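Clubhouse > Golf gear > Practice mats and greens

Pirwood Indoor Putting Green

If your short game falls apart every winter, you'll love this one! The Pirwood is a roll-out putting green made for basements, spare rooms and any hallway long enough to hold a decent lag putt. We've had one down in the shop since December and the staff can't walk past it without rolling a few (it's slowed down the restocking, but our three-footers have never looked better).

The surface is a dense, short-cut nylon that rolls true from end to end, with no grain to fight. It comes out of the tube with a bit of curl, so leave it flat overnight with a book on each corner. After that it stays put, on carpet or on hardwood.

Width: 54 cm
Weight: 6 kg
Colour: fairway green or charcoal
Cups: two, one regulation size and one reducer
Alignment lines: printed, at both ends

The reducer cup is the part we keep raving about. Spend 23 minutes putting at it and a regular hole looks like a bucket. Vilgot Hägglund, who teaches our junior clinic, sets his students a target of 200 putts a week on his, and he's asked us to order a second one for the kids who like to race each other.

Pairs nicely with the Hegazy ball return, sold separately. Vacuum it as you would a rug and store it rolled with the pile facing out.

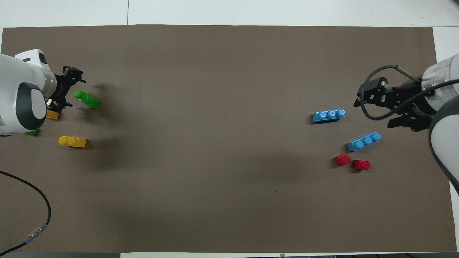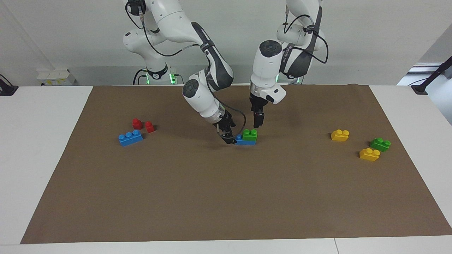
Toy bricks and two robot arms on a brown surface, white table underneath.

Contact us | © Vilent Golf Supply | Back to top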